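The planner finally stopped fighting the balance controller

I have been putting off this post until I could say something good, and now I can! If you read the one from May you know where things stood: Lilov (our planner, still a pile of Python with one very important C++ file) would hand over a perfectly reasonable arm trajectory, the balance controller would look at it, decide the torso had to lean the other way, and the two of them would argue until the watchdog killed the run. Watching it in the logs was like reading a bad email thread.

So what changed? Mostly the interface. Lilov used to send joint targets for the whole arm and nothing else. The balance controller only found out about a reach when the mass had already started to move, which is a terrible time to find out. Now the planner sends a short preview along with each target, 800 milliseconds of where it thinks the hand and the center of mass are going, and the controller is allowed to push back before anything moves. If it doesn't like the preview it returns a cost, the planner tries again, and we cap that at 6 rounds. Most reaches settle in three. I had a whole fancy scheme for warm starting the solver across rounds and I ended up deleting it (goodbye, two evenings of my life) since the plain version was fast enough.

The second thing was perception, and this one was embarrassing. Our fridge task kept choosing odd approach angles, and I blamed the planner for ages. The real culprit was the collision map. We were building it with the door closed, then opening the door, then never clearing the voxels where the door used to be. Lilov was politely steering the hand around a door that had already swung out of the way. Now anything hinged gets its own layer, tagged with a joint angle, and the layer is rebuilt whenever the angle changes by more than 9 degrees. It's such a small fix and it makes the reaches look so much calmer.

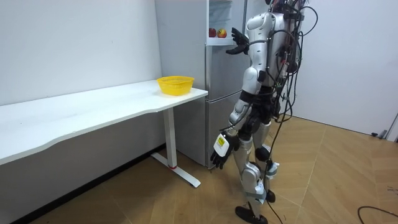 I also moved the grasp choice later. Before, we picked a grasp from the first good view and stuck with it, even when the wrist camera had a much better idea by the time the hand got close. Now the planner aims for a pre-grasp pose with the fingers open, asks perception again, and only then commits. Two pieces of fruit side by side used to be a nightmare for the segmentation, which loved to merge them into one long lumpy thing with a centroid in the gap. The late look helps a lot with that, although red next to red is still harder than I want it to be.

What's left: placing. Putting something down in a basket with holes in it confuses the depth filter, which sees half rim and half table and averages them into a surface that doesn't exist. I have a branch that keeps both depths and lets the planner choose. It compiles. That's all I'll claim for it.

I'm also cleaning up the replay tool, because scrubbing through preview rounds by hand is no way to live. Next post will probably be about that, with plots.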